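List: Homolum Household Swap
Subject: Re: Sorting T-shirts for the September swap
Date: Thursday, May 9, 2019

On the sizing question from the last digest:

> We had 149 tops come in last year and the piles fell over all morning.
> Can we agree on one fold before September? I fold in half down the
> middle and others roll. The tables at Starnum are only so deep.

I'd go with the flat rectangle for everything with short sleeves. Lay the shirt down, pull the sleeves out square and flatten the hems before you fold anything. A sleeve hem that has turned over will stay turned over in the pile, and then the stack leans.

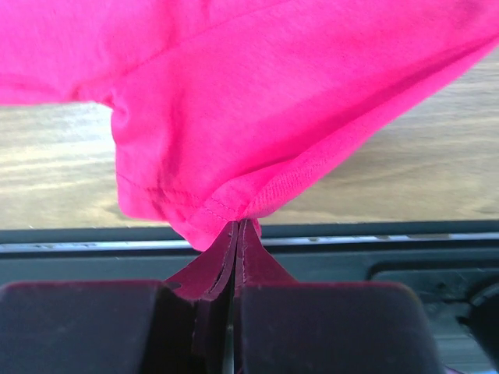 Pink shirt, sleeve hem folded over on itself.

Once the sleeves are right, smooth from the collar down to the bottom hem. I lay mine sideways on the table – collar to the right – so the tag is easy to find and I can check the size as I go. Finished shirts stack on the left and the unfolded ones wait in the basket on the right. Left-handers may want to swap that around.

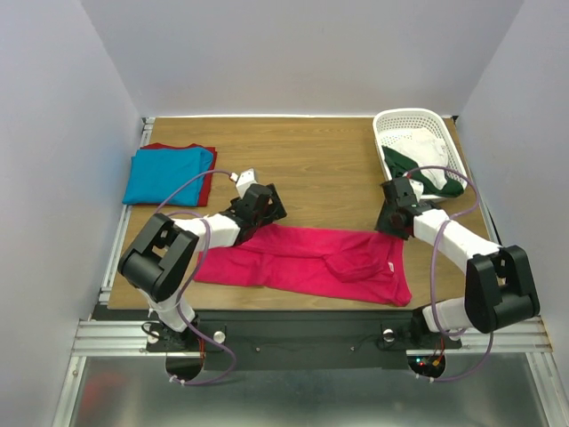 Do we need to iron the cotton ones first?
Only if the creases are bad enough to put someone off. A good smoothing by hand is fine for the rest.

On pile height, I'd stop at 11 shirts and start a new one. Light and dark colours can go in together, as people look for size first. Please keep sizes separate, though, and leave the tags where they can be read.

The Ekisex tubs hold 6 piles each if you don't force the lid. Baskets are fine for bringing things in, but please don't store folded shirts in them over winter. Ours came out grey with dust along the holes last time and had to be washed again. 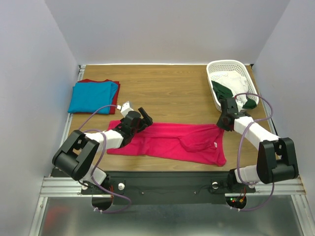 Folded stack at left, pink one on the table, the rest still in the basket.

I can take 100 tops at my place before the swap. Anything over that will have to go to the Hrnčiar Street cupboard, and the key for that is still at the front desk.

--
To unsubscribe, reply with "remove" in the subject line.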